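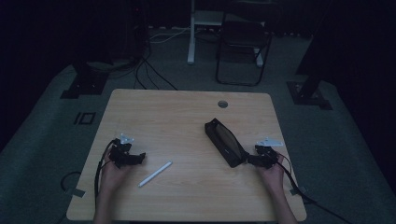
Left/right grippers disagree on relative pose after replay - sync or tracking?

Forum: Perception and state estimation
Started 2021-08-30

kelpdrive
Two hand-held grippers, one wrist cam each, IMU each. Recording with Lokine, poses from Dimar offline. Single arm replays are fine. Two-arm replays, the right hand shows up in the wrong place relative to the left. Not by a lot, but enough that a handover misses.

What I've checked so far:
- intrinsics redone on both cams, no change
- swapped the cables, no change
- gripper widths look sane by themselves
- each trajectory looks smooth by itself

117 episodes in the set. Worst ones are where one hand sits still and the other moves in fast. I say it's time sync. Labmate says map drift. Anyone seen this with Dimar? Need to decide before we record more.

bentshim
Sync. Plot the gyro magnitude from both sides, hold both grippers in one fist and shake them, cross correlate. Five minutes. If you have an offset it'll jump out.

orrery_9k
Wouldn't start there. A sync error goes away when both hands stop. Does your relative pose error go to zero at rest? If not it's the map.

kelpdrive
Did the shake thing. Right lags left by 35 ms. Pretty much constant over the session. Will check the at-rest question tonight.

bentshim
There you go. 35 ms on a fast reach is plenty to miss a handover.

orrery_9k
It's an offset, sure. Doesn't mean it's THE offset. Fix it and look again.

kelpdrive
OK so shifted the right stream, re-ran everything. Fast approaches are much better. But orrery is right that there's a leftover at rest. Hands parked, nothing moving, relative translation still wrong and it's different per episode. So two bugs. Great.

tallowpin
Are both grippers localizing in the same map or is Dimar making one map each and aligning after? Default is one each. Alignment step is weak if the two cams don't see much of the same stuff. Flag is shared_map, it's off unless you set it.

kelpdrive
One each. Did not know there was a flag. Docs page for it is two lines long.

bentshim
shared_map was broken when I tried it in June. Both trackers got lost whenever one camera was close to the table. Had to go back to separate maps.

tallowpin
That was the keyframe culling bug, fixed now. Works for us at Ojeda, same kind of tabletop setup. You do need a slow mapping pass first with ONE gripper, walk it around the whole table, get the floor and whatever is past the table edges too. Don't just start recording.

orrery_9k
Seconding the mapping pass. Also mask the gripper out of the image. If you don't, features on your own linkage look perfectly stationary and the tracker believes you aren't moving.

kelpdrive
Using the stock mask, a trapezoid at the bottom. Checking now if it covers enough.
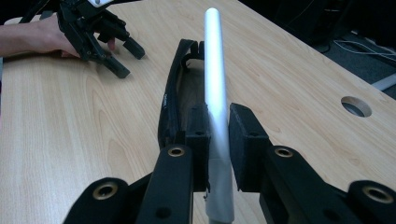 Stock mask is too small, I'm pretty sure now. Ran the feature detector on one full wrist view and it loves the brass eyelets on the linkage arms, the bright ones out at the sides score higher than anything on the tabletop. The mask stops short of the outer arms so those get through. Also the other gripper shows up in the upper left with my hand on it, and a fixed mask does nothing for that one. It moves. Table itself has decent wood grain but low contrast, plus the grommet hole, and past the edge it's dark, not much to hang on to.

orrery_9k
Yep, that's your leftover. Draw the mask by hand over the whole linkage, at full open AND full closed, take the union. The arms sweep a lot wider than people think.

For the second gripper, outlier rejection should mostly handle it as long as it's a small part of the image. When it gets close it isn't. We drop keyframes above a size threshold.

bentshim
Or turn the lights on. Dark background means all the features come from the table, which is one plane. Translation gets mushy on a plane.

orrery_9k
It's not degenerate with an IMU though. Scale is observable if you move enough.

bentshim
"If you move enough." He said it's worst when a hand sits still.

orrery_9k
He said that about the time offset part. The rest error is per episode, so it's initialization. Lighting won't fix a bad init.

bentshim
Lighting makes a bad init less likely. Not going to argue all night, put a lamp behind the table and try it, costs nothing.

rivetmoth
Jumping in with a side question - what are you using as grasp state? Width threshold? We had lots of false "holding" labels on thin objects.

kelpdrive
Width threshold, yeah. Same problem. That wrist view above is a good example, left pad is on the taped part of the rod and the right pad sits a bit off it. Width says basically grasped. It's contact on one side only. Pencil case is the opposite, soft so the width keeps going down after contact and the label comes late.

rivetmoth
Use width plus width velocity, and label offline so you can look ahead. Grisell has a little script in their tools repo that does it, hysteresis both ways. Needs tuning per object but beats one threshold.

tallowpin
careful with that script, it assumes width is in meters and Lokine writes mm. Fails silently.

kelpdrive
lol thanks, would've hit that for sure.

Update. New mask by hand, union of open and closed. Mapping pass first, 599 keyframes in the shared map. Lamp too, so bentshim can be happy. Re-recorded 9 episodes. At-rest relative error is down a lot in eight of them. One still bad, tracker relocalized in the middle of it and the right hand jumps. Old 117 I can re-run with the new mask but there's no mapping pass for them so separate maps again.

bentshim
Knew it was the lamp

orrery_9k
He changed three things at once, you know nothing.

kelpdrive
Fair. Will do one run with the lamp off and everything else the same. Also for the bad one - is there any way to make Dimar log relocalization events? I only found it by scrubbing.

tallowpin
verbose=2, grep for RELOC. Timestamps are in camera time so add your 35 back in for the right side.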